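HANRAHAN – The deputy harbor master of Hanrahan said on Tuesday, March 12, 2024, that the port had no plan to let naval supply ships use its deepwater berth on a regular basis, and that a draft access agreement now before the regional government did not change that position.

Speaking in an interview at the port office, the official said the draft covered emergency calls only and limited each ship to a stay of 5 days.

"The text says emergency. It does not say resupply and it does not say crew rest," the official said. "If the ministry wants those words in, it has to reopen the draft, and we have not been told that it will."

The deepwater berth is leased to Rolwood, a grain shipper, under a contract that has 10 years left to run. The lease gives the company first call on the berth at all times except when a vessel is in distress. Asked whether a naval ship with a mechanical fault would meet that test, the official said the harbor master would decide case by case, on the basis of a written report from the ship's captain.
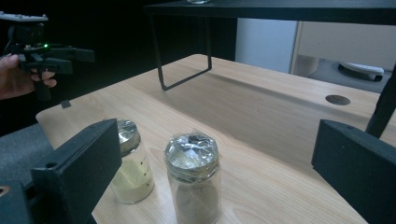 The official declined to say how many requests the port had received from the ministry this year, but confirmed that 3 were still open. All of them concern escort vessels assigned to the Drovik Strait patrol, which the government joined as an observer and has so far supported with fuel and charts.

"Observer status has a legal meaning. We send an officer to the meetings and we share traffic data," the official said. "Basing is a separate matter and would need a vote."

Opposition lawmakers have argued that repeated emergency calls could amount to basing under another name. The official said the draft dealt with that point in its second annex, under which a ship that has used the berth once must obtain ministry clearance before it can return.

The neighboring port of Gristard signed a similar agreement last year. Its version has no limit on length of stay, and the official said Hanrahan had asked for one at the first round of talks.

"Their berth is not leased, so they can afford to leave it open. We have a tenant with a contract," the official said.

On cost, the official said the port would charge naval vessels the standard commercial rate for pilotage and tugs. Dredging of the approach channel, which is about 99 percent complete, was budgeted before the talks began and is paid for out of harbor dues.

The regional government is expected to take up the draft before the end of March. Asked whether the port would accept changes at that stage, the official said it would study any new text and reply in writing.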